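How to ask for your own case file (without losing your mind)

I've helped a bunch of people in Noditz request their residency files, and I still get a little nervous every time I hit send! So here's how I do it.

First, figure out which office holds the file. Folks in Ralberg often write to the office where they live now, but you want the one that opened the case. Your first letter has the name at the top, usually next to the case number.

Then write the request. Keep it short: your full name, date of birth, case number, and one plain sentence like "I am asking for a complete copy of my file, including notes and emails." Don't explain why you want it. I used to write a whole page (oh, the drama) and it only gave them more to argue with.

Clear off some table space before you sort your papers, you'll want it once the copies start coming. My last file was 174 pages!
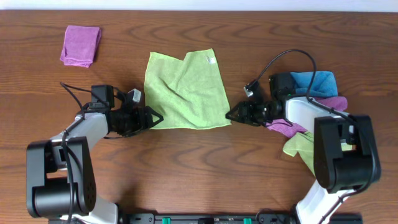

Wood tabletop with a green cloth on it.

Sort everything by date, oldest first, and put a sticky note wherever there's a gap. King-fai Leung at the Atotden drop-in taught me to check the page numbers too, and that's how we caught 8 missing sheets in February.

If something's missing, write back and name the exact pages. Keep a copy of that letter, plus the mailing receipt. And if they've blacked out whole paragraphs, ask them in writing which rule they used. You can bring the reply to the drop-in and we'll read it together.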